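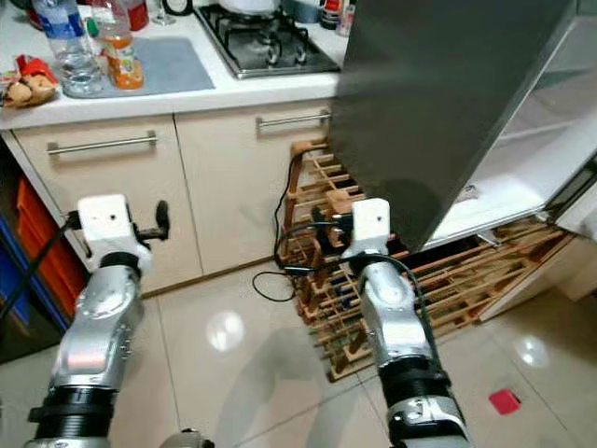
*Department of International Relations, Treaty Studies Group*

The **Wumholm Convention on Notification of Test Launches** is a multilateral arms control agreement that requires its parties to give advance notice of ballistic missile and sounding rocket launches. It was negotiated in the port town of Wumholm and opened for signature in August of the same year. The text consists of a preamble, 13 articles and two annexes. The depositary is the government of Nordin.

## Background

Talks began after a sounding rocket fired from the Lodumley range was read by a neighboring state's early warning radar as a possible attack. Notice of the launch had been sent through the embassy but had not reached the radar operators. A joint inquiry found that no common format existed for such notices and that neither side kept a duty officer to receive them.

A first draft, tabled by Nordin, covered only missiles with a range above 600 kilometers. Hendden argued that range alone was a poor test, as the radar track of a large research rocket can resemble that of a missile during the boost phase. The final text applies the range limit to missiles and a separate altitude limit to research rockets.

## Main provisions

Article 2 sets out the duty to notify. A notice must state the launch area, the planned direction of flight, the expected impact area and a launch window. It must reach the other parties at least 8 days before the window opens. A party that changes the window must send a corrected notice; a party that cancels must say so within one day.

Article 5 requires each party to staff a contact point at all hours. Article 6 deals with test messages on the contact lines. Article 9 allows a party to invite observers to a launch but does not oblige it to do so.

The Convention does not limit the number or type of launches. It contains no ban on testing and no inspection rules. Complaints go to a Meeting of the Parties, which may issue findings by consensus but cannot impose penalties.

## Annexes

Annex A gives the notice format. Annex B lists fixed launch areas by coordinates. Changes to Annex B take effect 30 days after the depositary circulates them, unless a party objects in writing.

## Record of use

The depositary's register for the first full reporting period lists 198 notices, most of them for research rockets. Late notices were the most common complaint. Hendden suspended its use of Article 9 after a dispute over observer access at Lodumley but continued to send notices under Article 2.

## Assessment

Yichen Yuan has described the Convention as a communications agreement with limited value for disarmament, and has argued that the lack of a rule on multiple launches within one window is its main gap. A proposal to amend Article 2 on this point was circulated in January 2018. It did not reach consensus.

## See also

- Confidence-building measures
- Early warning radar
- Hotline agreements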